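Re: [hestia-fans] Vörös winter tour, meet and greet changes
Posted in November by Emese Sipos 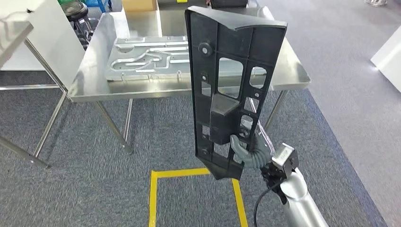
I've put what we know so far about the Vörös winter tour into one message so people can stop digging through the old thread. The band's management confirmed the new meet and greet rules on the fan club page at 4 pm, and they apply to every show on the tour, including the two that were already on sale. Photos will be taken by the venue's photographer only. Signing is limited to one item per person, and it has to be flat, so a record sleeve or a poster is fine. Anything like that black plastic panel, with ribs all over the back and a boxy block sticking out of the middle, will be turned away at the desk even if you got one signed last year. Bags go in the cloakroom before you join the line.

Zsolt asked a few things last night and I'll answer them under his message.

On Tuesday's-style early entry for members — what we had on the spring tour — it is gone. Members still get a separate line, but the doors open for both lines at the same time. I asked whether the club would refund part of the fee and was told no.

Zsolt Pálfi wrote:
> Thanks for keeping track of this. Three questions.
> 1. Is Grata still opening for all the shows, or only the first week? Her own
> page lists only some of the cities.
> 2. I've read that Magdolna is leaving the band after the tour. It was on
> Skurnudix, so I don't put much weight on it, but my sister saw it in two
> other places as well.
> 3. Are the tickets we bought through the list still good if the venue changes?

1. Grata is on for the first 7 shows. After that the opener is listed as a "special guest" and I haven't heard a name from anyone I'd trust. The guess going around is Eetu Hämäläinen, on the grounds that he posted a picture from the band's rehearsal room. He also lives down the street from it, so make of that what you like.

2. Skurnudix ran the story first and the other sites copied it, down to the spelling mistake in the headline. Magdolna Szilágyi put up a short video afterwards. She said she is taking time off in the spring, that she is tired, and that she'll be on the next record. She didn't mention leaving. Mariann Katona has typed up a translation for those who need it and I can forward it. Please don't post under Magdolna's video asking her to explain herself. There were already 581 comments when I looked and a good number of them were rude.

3. Yes. The move to the bigger hall doesn't affect tickets you already have. The new place holds around 3000, and the floor is standing. If you bought balcony seats you'll get an email with a new row, and if you don't like the row you can ask for your money back from the box office. Use the phone number on the ticket. The web form has been giving me an error since yesterday.

Hotel sharing: Mariann is keeping the list again. She has room for two more in the place near the station. Write to her directly and not to the whole list, please. Say whether you're coming by train or car, and whether you mind sharing with someone who snores.

One more thing on the setlist. Somebody posted what was supposed to be the full order of songs, and it has the old closing number in it. The band hasn't played that live in years, and the same list was passed around before the spring tour with a different title on top. My favourite is on it too, so I'd be glad to be wrong.

I'll write again when the guest is announced.

Emese

Last updated: November, 9:40 pm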